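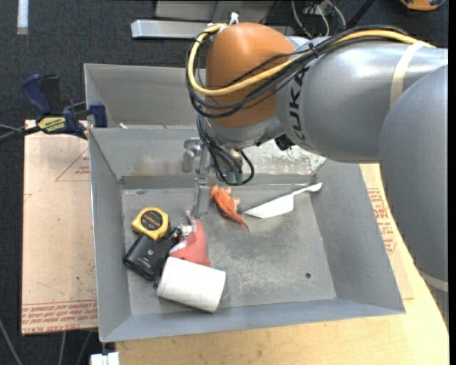

Sorting small items should take minutes, Nele Sauerland told guests at the opening of the Lundel household reuse room in Pratach, and a tape measure ought to end up where the next person will look for it.

PRATACH, 15 February 2019 — Lundel today opened its sorting room for donated household goods. Tools and soft toys are accepted at the front desk and sorted into bins before shelving. The room has space for 247 bins — a second room is planned for November.

Shares: 394 | Comments: 2

Osurwood: Do you take curtains?

Lekota_mom: Dropped off two bags of toys today. Very quick.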